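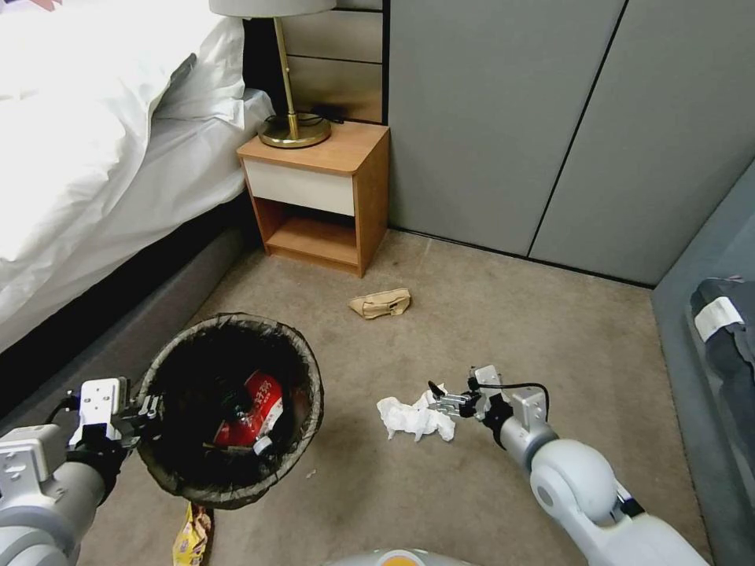 Bedroom & Floors

The ten-minute trash sweep, and does it work?

I don't buy the claim that a bedroom stays tidy once there's a trash bin in it. A tissue, a squashed paper bag and a snack wrapper can all sit on the carpet with the bin right there.

What helps a little is picking up before you vacuum – paper first, wrappers next. Tissues shred in the brush roll and you'll be pulling out lint for a week. Skip the scented liners. Cans go in the recycling, so pull them out of the bin before you tie the bag.

As for carpet spots, I tried a $22 spray in February. Dish soap and cold water did the same job.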